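The last length of channel
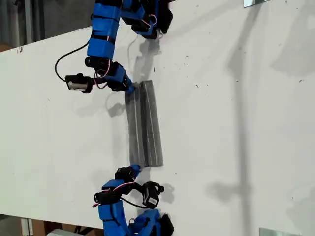

I have been putting off the sliding door on the workshop cupboard since December, mainly because I was short of one piece of channel. The rest of the run went up before the cold weather and I had packed the screws away in a jar, thinking I would be back at it within the week.

The trouble was finding a match. The builders' merchant in Hamel sells a plain U section and nothing with ridges, and the one I ordered from a place in Dureck came with a single ridge down the middle. I sent it back and paid 5 pounds for the postage.

Reinhold Hellwig, who fitted the shelves at my old place, told me to stop looking at door parts and try offcuts. He was right. Grey metal with two ridges running lengthways is common enough if you ask for it that way, and the man at the Prekine yard let me go through the bin by the gate. I measured 217 mm for the gap, so anything longer would do.

Before cutting I gave it a wipe with white spirit and went over the ends with a fine file. There are some lighter streaks along the ridges. I am leaving those, as it will be above head height and painted in the end anyway.

I mark the cut on masking tape and not on the metal, as pencil rubs off and a scriber slips on a ridge. Then a junior hacksaw, slowly, with a bit of scrap wood clamped underneath. The grooves make the blade jump at the start, so the first few strokes are all backwards.

Two holes to drill next, 56 mm in from each end, and I still need to find the countersink bit. I had it when I did the bathroom cabinet. The jar of screws has turned up, behind the paint.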